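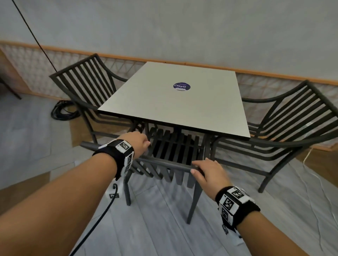

Tanko Oyewole
Seating and front-of-house editor, Druddale
Updated March 18, 2022

Slatted metal chairs: your questions

Are slatted metal armchairs comfortable?
For the length of a coffee, sure. Anyone who promises you a whole afternoon is selling chairs. I tried the Clestirmont for a full lunch and was glad to stand up. A cushion helps, but then you have cushions to wash and store.

Do I need armrests?
Suppliers love them. I'm not convinced. Arms take up width, and three armchairs at a small square table is already plenty. Measure with the chairs pulled out, the way people leave them.

How should I move one?
Hold the top rail with both hands and lift a little before you pull. For a longer carry, take the seat and the side of the frame.
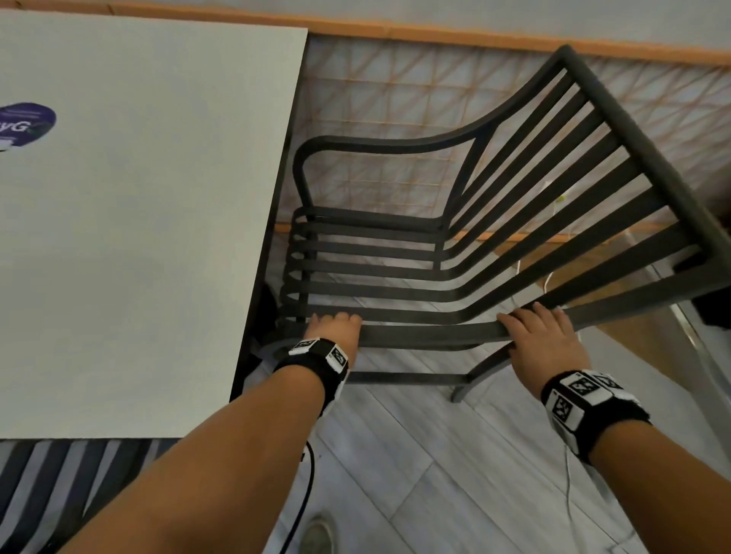

Dragging is what ruins floors, and I don't believe the claims about "no-scratch" feet. The Soken set I had came with those and still left marks by August. Check the feet yourself and replace any that are split.

Does the finish really last five years?
The Sakai brochure says so. I'd ask what the warranty covers before believing it – mine left out chips and scratches, so there wasn't much left to claim for.

How do I clean between the slats?
A damp cloth folded over a butter knife, then a dry one. Special slat brushes exist. I bought one and went back to the knife.

Should I buy the whole set at once?
No. Buy one chair, put it at your own table and sit in it for an hour. If the shop won't sell singles, ask to borrow one.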